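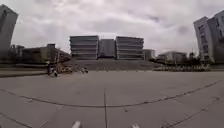

Flurside Local History Forum > Military > Civil War and earlier

Thread: Were there one or two captains in the Gukgate company?

millrace_reader
I am trying to sort out the captain of the company raised at Gukgate in the first fall of the war. The county history printed by Sowah Press says one man raised the company in October, led it through the winter, and resigned in the spring on account of his health. The muster roll I have a copy of shows the same surname but a different first initial by the time they went into winter camp. I had always put that down to a clerk's error. Now I have seen a letter from a private in the company that mentions "the old captain" and "the new captain," and I wonder if we are dealing with two brothers, or an uncle and nephew.

Has anyone worked on this company?

tollhouse37
I have. It was two men, cousins. The older one had been a lieutenant in the Mexican War and got the company together on the strength of that. He was elected captain in the usual way, by a show of hands. He went home sick before they left the state. The younger one was first lieutenant and moved up. The county history ran them together and everybody has copied it since.

quartermaster_b
What is the source for cousins? I've seen that claim before and it always goes back to the same family genealogy from the 1920s, which has other mistakes in it. It puts the regiment at a battle it missed by two weeks.

tollhouse37
The genealogy is one source. The other is the probate file for the grandfather, which lists both of them as heirs through different sons. It's in the courthouse at Skotari. I looked at it in 2000 and took notes, but I did not make copies.

quartermaster_b
Fine, that would do it if the men in the probate file are the men in the company. It was a common surname in that county. I count 14 adult men with it in the census before the war, and several share first initials.

millrace_reader
Thank you both. Did the probate file give ages or places of residence?

tollhouse37
Residence for the younger one, Gukgate. The older one is down as "of this county," so that doesn't help much. No ages that I wrote down.

pension_files
Something to check — if the younger man lived to collect a pension, or his widow did, the application should say when he was promoted and who he replaced. I've gone through a lot of these, and the officers usually spell it out because the rate of pay depended on it. Sometimes other men from the company gave sworn statements too.

millrace_reader
I have not found a pension for either one. I may be searching under the wrong spelling. The muster roll has it with one L and the county history has two.

pension_files
Try both, and try the company and regiment with no name at all. The index cards by unit are slower to get through but they catch the misspelled ones.

ridge_road
I'm going to disagree with the two captains idea. My great-great-grandfather was a corporal in that company and the story in our family was always of a single captain, who came back after being sick. If he went home in November and came back in January, that would explain "old" and "new" without needing a second man. Somebody could have been acting captain while he was gone.

quartermaster_b
An acting captain would still be carried on the roll as a lieutenant. The roll millrace_reader has shows him as captain, if I understand it right.

millrace_reader
Yes, it says captain. It is a copy, though, written out after the war for a reunion. I should have said that in my first post.

quartermaster_b
Then I would not lean on it very hard. Those reunion rolls were often made up from memory and they tend to give each man the highest rank he ever held. You want the original for that period.

tollhouse37
I agree about the reunion roll. I still say two men. The resignation letter is in the regimental papers and it is signed with the older man's full name, dated before winter camp. He says the trouble in his leg from the earlier war made it impossible for him to march. I have the transcript somewhere, roughly half a page.

ridge_road
If you can post that I will drop my objection. I would want to see the date, though.

tollhouse37
It's in a box I haven't unpacked since we moved. I will look.

pension_files
One more thing for millrace_reader. The enlistment term matters. If this was one of the 12-month companies, they would have reorganized and held new elections in the spring, and you could have a third name in the mix.

millrace_reader
It was a 12-month company. 37 of the men signed on again. I had not thought about the election. The letter with "the new captain" in it has no year, only the month, and the month is May.

quartermaster_b
Well, that changes things. May would be after the reorganization, so the letter may not bear on the winter question at all. Does he mention where he's writing from?

millrace_reader
Only "camp near the river." I will read it again tonight and type out the whole thing, spelling and all. It's four pages and page three is badly faded.

tollhouse37
Found the box. The transcript has the date as November 16. It was typed by whoever had the letter before me, so I can't vouch for it against the original, but the signature is given in full and it's the older cousin. I will type it into a new post when I have it flat.

ridge_road
Good enough for me until someone checks the original. I'll ask my aunt if the corporal left anything in writing.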